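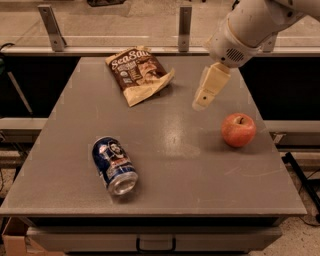
Clearing the table: an interview with Evau's test lead

Evau's manipulation group works on tabletop cleanup. Its test lead, who asked not to be named, puts the apple at the easy end. "It's rigid and round. A can on its side may roll if a finger touches it early."

Snack bags are harder. "A crumpled bag has no fixed shape, so the grasp point has to be found each time." In the February series the arm cleared 70 of 100 bags. Cans reached 91.

Is it ready for a kitchen? "No. Our average is 19 seconds per item. A person takes two."

The next series adds cloths and paper cups.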